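Visit to the Sudura refurbishing workshop, Paris

On October 28, 2025 I visited the workshop of Sudura, where used office computers are taken apart and prepared for a second life. I wanted to see one cell only, the one they call Ulleo, in which a robot arm moves processors in and out of desktop workstations. My guide was Karlijn Verbeke, who is responsible for the cell.

The computer lies open on its side in a fixture with two stops. Karlijn told me that most of her trouble in the first months came from this fixture. A case that sits a little crooked is enough to bring the chip badly over the socket, so the stops are checked each morning before the first machine goes in.

The second worry is the fingers. They hold the processor at its sides, and old thermal paste likes to travel from the chip to the gripper. The fingers are wiped after every 8 machines and changed after 179. Hartmut Hagedorn, who does the maintenance, keeps the worn pairs in a drawer and compares them with the new ones. 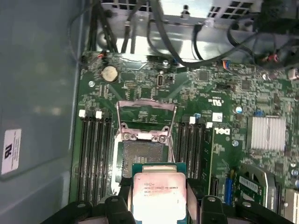
The change of fingers takes him 15 minutes, with the calibration included. He puts in the new pair, tightens the screws by hand, and lets the arm go slowly to a reference block. If the camera on the wrist does not find the block at the first try, he cleans the lens and begins again.

I asked also about bent contacts in the socket. These are still looked at by a person with a magnifier, and Karlijn does not plan to change this. In November they will get a new fixture from Sandhu for smaller cases, and I am invited to come back then.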